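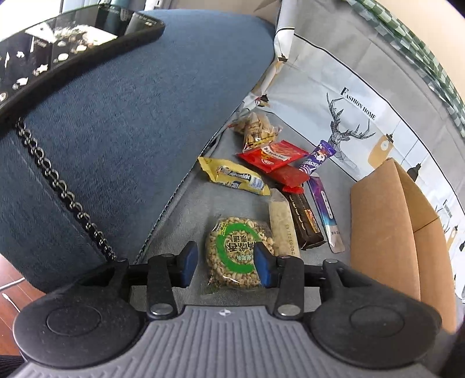

Snacks set out on a grey cushion

About Grivcombe Market Hall

Grivcombe Market Hall stands at the bottom of Bodwood Street, opposite the old cattle pens. It was put up by the parish as a covered corn market and has since been a drill hall, a library store and, for one winter, a school. Most of what you see from the street is original, apart from the clock, which came from the Indari Mill when that closed.

The building is in two parts. The front range has the main hall, which seats 194, and a gallery that is open for concerts only. Behind it is the Barros Wing, added when the town council moved out of its rooms above the bank. The two were built on different levels, so there are four steps between them – a ramp runs along the yard side.

The hall is owned by the town and run by a charity, which took on the lease when the council could no longer meet the cost of the roof. The slates on the north side have been replaced and the south side is next. We have two paid staff and a board that meets in the Barros Wing every other month.

There are nine rooms for hire, from the main hall down to the former weights office, which takes roughly 4 people round a table. Regular users include the choral society, a lunch club and the county archive, which holds its local records desk here on a Wednesday.

The front doors open at 9 in the morning. The old market bell hangs in the entrance passage and the tolls board is on the wall next to it. Tours of the cellars run in June – please book at the office.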